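4. Preparing the work table

Before you open the Torkar wall lamp kit, please prepare a table where you can put down all parts. Many small parts of this kit look similar, and sorting them first saves you time later.

Caution: Switch off the power at the main panel before you remove the old lamp. The wall switch alone is not sufficient.

4.1 Choose a flat table with good light. The table should stand at most 7 feet from the place of mounting.

4.2 Wipe the table and let it dry.

4.3 Put one shallow tray on the table for the screws. Any tray with a raised rim is good.

4.4 Open bag A and bag B. Do not open bag C until Section 6.

4.5 Lay the parts of bag A on the table. Compare them with the list on page 2.

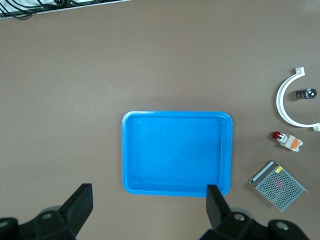
Tray first, then electrical parts on the free surface.

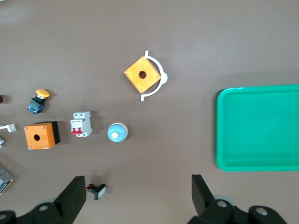 4.6 Check that you have 16 screws in bag B. If one is missing, write to the Zarusus parts desk and give the number from the carton. The delivery takes roughly 7 days.

Note: One customer, Karimi, wrote to us that the short screws and the long screws were mixed in the same bag, and that it would be better to sort them by length before starting, as a long screw in the wrong hole had cracked the cover. We agree with this advice. Please sort them.

4.7 Put the short screws on the left side of the tray and the long screws on the right side.

4.8 Keep the carton. Returns without the carton cannot be accepted at our Flanodness warehouse.

Caution: Do not use a bulb stronger than 100 watts, also not for a short test.

When all parts are present, continue with Section 5, Marking the holes. You will need a pencil and a level.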